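Bench notebook, Skundik herbarium annexe
Tuesday, October 5, 2021

Started on the Wakonberg ferns. They have been in the cold cupboard since June, which is my fault, and a label on the outermost bundle says URGENT in my own handwriting, so there is no one else to take it up with.

The lot is mostly polypods and spleenworts, with a bundle of what the field sheet calls "misc. Dryopteris, sorry". There are 60 folders. I laid out the first 12 in the order of the field numbers and found that the field numbers are not in the order of anything. They seem to follow the walk up the hill and then the walk down again, with a second series begun after lunch. I've kept the numbers as written and pencilled the altitude on each folder so that whoever mounts them can sort by that instead.

Spleenworts first, while I was fresh. Most are plain Asplenium trichomanes, pinnae roundish, rachis dark all the way to the tip, the midrib of old fronds left standing like fish bones. The sort-out between subspecies I am leaving until there are spores on a slide. I know people who will name them by eye from across a car park. I am not one of them, and I have had to relabel after several who were.

Folder 7 is more interesting. Same general build, but the rachis goes green in the upper third and the pinnae are thinner and more toothed. On the sheet it is down as A. viride with a question mark. I would take the question mark off if the locality didn't say "mortar, north wall, pump house", where I'd have expected plenty of other things first. Limey enough, I suppose, and shady enough. Checked for a winged rachis under the lens: no wing that I could find. Left the question mark on in pencil, which is the coward's determination but rubs out nicely.

Spores after that. Scraped ripe sori from four fronds, one drop of mountant each, no heat. At x200 the spores are easy to see and hopeless to measure. At x400 they are easy to measure, provided the eyepiece scale has been calibrated, and the card taped to the side of the microscope gives two different values for the x400, both initialled, neither dated. Recalibrated with the stage slide and put up a third card. I have taken the other two down so that there isn't a vote.
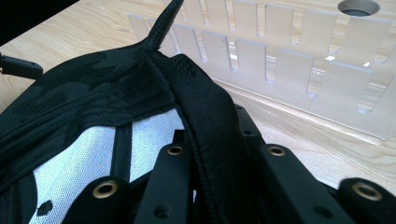 The Dryopteris bundle is as bad as promised. Half of it has no base of the stipe, and without the base there are no proper scales, and without the scales I am looking at a large green triangle. Note for the field kit list, again: dig down, take the base, take some scales even if the frond has to be folded in three. A folded frond can be named. A handsome flat one with its feet missing can only be admired.

Of those with bases, the ones with a dark stripe down the middle of a pale brown scale I am happy to call D. dilatata. Two have scales of an even ginger with hardly any stripe, and the blade is paler and flatter. Could be carthusiana, could be shade. The rhizome would settle it, creeping or upright, and the rhizome is still up at Wakonberg doing whichever of those it does.

Moved on to the polypods to cheer myself up, which was a mistake. Polypodium vulgare and P. interjectum ought to part on the shape of the sori, round in the one and more oval in the other, and on the count of thickened cells in the annulus. The sori in this lot were collected a good bit past their best and are all the shape of a crumb. Put the three least awful in paper packets for proper slides. The rest go into a folder marked "P. vulgare agg." along with my good intentions.

Paracha, while I remember. The new database entry form now accepts hybrids, with the multiplication sign, and no longer turns it into a letter x and then rejects the letter x. It still will not take "agg." in the species box. Put it in the notes box, and be consistent about the full stop, or the search treats them as different plants.

The Hellidora exchange parcel is also in. Good material, well pressed, lovely labels, and every sheet fixed down with a glue that has gone the colour of tea and let go of the plant. The fronds slide about inside the folders. Do not tip these to look at the underside! Lift the whole thing on a card. I have put loose pinnae in packets and marked each with its sheet number, except for one pinna found at the bottom of the box, which belongs to somebody and is now in a packet labelled "somebody".

Freezer: Wakonberg folders 1 to 12 go in tonight, double bagged, and stay in until the usual time is up, even if a visitor wants to see them. Something small and brown walked out of folder 9. It's in a tube on the windowsill with a bit of blotter.

To do next:
Spore measurements on the four slides, new calibration only.
Ask about going back for Dryopteris bases before the frost gets them.
Order blotters. The last of the good ones went under the polypods.
Folder 7, look again in the morning with the better lamp.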